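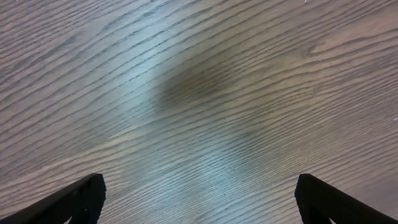 I think the people who teach robots by hand should be paid as tradespeople, and I think their names should go on the work. I have spent most of May reading job ads for this kind of thing, and nearly all of them describe it as data entry. You hold a controller, or you take hold of an arm and move it, and the robot records what you did. Do it 50 times, then do it 50 times more. The view from the gripper is mostly table for long stretches, two black fingers held wide over bare wood grain with a patch of glare across the middle. Somebody has to decide where those fingers go next, and how fast, and when to close. The recording keeps the decision and drops the person who made it.

I did this work myself for a contract at Vostlow. We were given a target of 1250 recordings for one task, putting small things into a box and taking them out again. The target was a number and that was all it was. A recording where I dithered over the table for 20 seconds was worth the same as a clean one, provided the object ended up where it should.

Mitiku Kumsa sat at the station beside mine. He had come from a bicycle repair shop and his recordings were better than anyone's. He came in from the same side each time, slowed down in the same place and never squeezed harder than he needed to. If he missed, he backed off and came at it again calmly, and he left the miss in. I used to throw my misses away. He thought a robot that had only ever seen things go well would have no idea what to do when they didn't, and I have come around to his view.
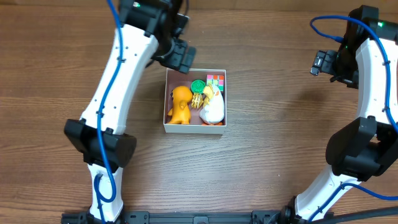
Two arms, one small box. The dinosaur takes up a fair bit of it.

Look at what goes into a box like this one. A glossy orange dinosaur with a thick tail does not want to be held the way a small cube does, and a round-bodied duck is different again. Packed in together, they get in each other's way. You have to work out which one to reach for and what it will bump into. A person sorts that out without thinking, which is why it gets called unskilled. Try it through a remote arm with no feeling in your fingertips and you will change your mind within the hour.

The usual answer is that volume fixes everything. Collect 3000 recordings from whoever is available and the bad habits will average out. Maybe some do. In my experience habits get shared, especially among tired people. By mid-afternoon we were all cutting the same corner on the way down, and I don't see how more of us would have helped.

There is a fair argument against me on cost. Small outfits such as Hisa and Asfaw can't pay trade rates for every hour of arm time, and I wouldn't want to see them priced out. But they could pay one good demonstrator properly and ask for fewer, better recordings. They could also let that person say when a task is badly set up. At Vostlow I raised it twice that our box sat too close to the arms, and both times I was told to keep going.

The Flastari pilot does put demonstrators' names in its records, and I'm told it wasn't hard to arrange. It took one extra field on a form. I would like to see the rest of the industry add that field this year, and then have the talk about wages.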